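## 4. The Course Project: Learning from Demonstrations in Simulation

By the time students reached the project portion of the course, they had already spent several weeks with us on coordinate frames, joint limits, and the kind of patient debugging that comes with both. We wanted the project to feel like a reward for all of that, and we also wanted it to be small enough that a team with one tired laptop could still finish it. So every team worked in the same simulated tabletop, which our teaching assistant Sutrisno Setiawan put together and named Drudari, after a board game he used to play with his cousins (the name stuck faster than any of the ones we had picked on purpose).

### 4.1 The task

Each team was asked to teach a single arm to pick up a bowl and set it on top of a small cabinet. The starting positions of both objects were shuffled at the beginning of every episode, so a team that simply recorded one good motion and played it back would get a rather quick and memorable lesson in why that is a bad plan. Figure 3 gives the workspace from the front, with the arm on its stand behind the table and the gripper still clear of both objects.

**Figure 3.** Front view of the Drudari workspace, with the dark open-front cabinet to the left and the bowl to the right.

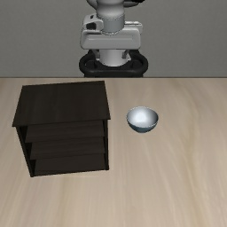 Teams collected their own demonstrations by steering the arm with a keyboard, and we asked for 70 successful ones before anybody was allowed to train a policy. This was the part of the project that students grumbled about most while it was going on, and the part they wrote about most fondly in their reports! Marlina Rondonuwu, whose team called itself Skatmont, wrote that she "started to drive the arm like I park my mother's car, slowly and with a lot of apologizing." We noticed that the demonstrations from her team were also the slowest in the class, and that the policy trained on them inherited the habit, creeping toward the bowl with great courtesy and often running out of time before it got there.

We had not planned to teach anything about pacing, but we ended up giving a whole class period to it. Each episode was capped at 500 control steps, and several teams went back and recorded their demonstrations again once they saw how much of that allowance was being spent on hesitation.

### 4.2 What the policy was given to look at

Teams could choose between the front view, a second view tied to the gripper, or both together. Most of them began with the front view alone – it is the one that makes sense to a person watching, and it is easy to talk over as a group. The trouble came in the last stretch of the approach, where a small sideways error is hard to judge from across the table. Rafferty Blackwood and Syafiqah Pattinasarany, working together as team Starnix, were the first to bring in the gripper view, and they gave a very generous walkthrough of their changes to the other teams, including the mistakes.

Their advice was to look at plenty of single frames by hand before training on any of them. In Figure 4, for example, both fingers are in view and stand well apart, and the round gray shape on the wood lies beyond them and somewhat to the right of the middle of the gap. A student who has looked at enough frames of this sort begins to ask sensible questions about which way the hand ought to go next, and whether one view by itself gives enough to decide.

**Figure 4.** Gripper view. The open fingers are at the bottom, and part of a black object shows at the upper right.
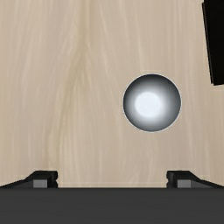
### 4.3 Training and grading

All teams trained for 2,000 updates using the same starter code, so that differences in the results would come mostly from the demonstrations and the choice of views. Grażyna Żak ran the final evaluations on starting positions that no team had seen, and she sent every team its recorded episodes along with the score. Half of the grade rested on the score and the written report together, and the other half on a conversation in which the team picked one failed episode and talked us through it. We had set aside a short slot for each of these conversations and overran nearly all of them.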